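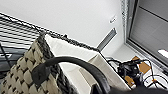 Photo: Nathalie Dekker

So, I've joined a robotics club. At my age! Fenna Coppens has been on at me about it since February, when she went along to an open evening at Tellton and came home with a bag of servo motors and a new personality. I held out until the autumn term and then caved in.

The project we've all been put on is called Jaltine, and the idea is laundry. Well, bits of laundry. The arms have to pick up something soft and put it in a basket or a bin, and then do it again, and again, until the software has seen enough goes to try it alone. You'd think a flannel would be easy (I did, I said so out loud on my first evening, and got a look). A flannel is never the same shape twice. A mug at least has the decency to stay a mug.

Mostly what we do is drive the arms by hand and record each go. The club log stood at 1,798 when I joined and it's on 2,949 now, and I'm quite proud of my share, even if a fair few of mine are tagged "retry" in Nathalie's very neat writing. My wrists ache afterwards. I've started taking a cushion.
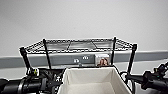 Driving two arms at once is the bit I find hardest. My left hand does what I ask and my right goes off and has its own evening, a bit like when I tried to learn the piano. With the cream fabric bin sitting between the grippers I want to bring both in together, and Fenna keeps telling me to park one and move the other. The wire shelf just behind it is my other worry, as I have a habit of lifting too high and too far forward on the way out. Slow down, says Fenna. I am slow! I'm the slowest one there.

There's a meet-up with the Gendon lot coming, where each club gets two attempts at the same task and we all clap whatever happens. Urquijo are supposed to be coming too, if they can sort out a van. I've been put down for the second attempt, which means I'll have the whole of the first one to feel sick in.

Next session I'm bringing flapjacks, and I want to have a go with socks. Nathalie thinks socks are a terrible idea. If any of you have done this sort of thing and have tips for the right-hand problem, leave me a comment, please, I'll try anything.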